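Reading a city painting, layer by layer
Haoran Jiang

Pick one canvas and stay with it for 15 minutes! I first tried this with Tahiri's big harbour picture at the Randcombe gallery, and I still love going back to it.

Start with the edges, where painters often hide their first decisions. Then squint until the streets turn into plain blocks of light and dark — it's surprising how quickly the bones show up. Draw those blocks in pencil, no bigger than a postcard.

Now step back 10 paces and do it all again, this time looking only at colour. 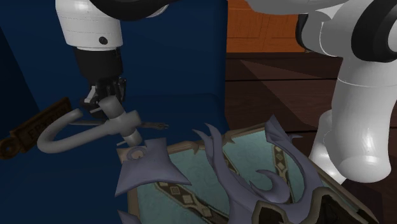

Put your two sketches side by side and see where they disagree, and go back to the canvas at exactly those spots.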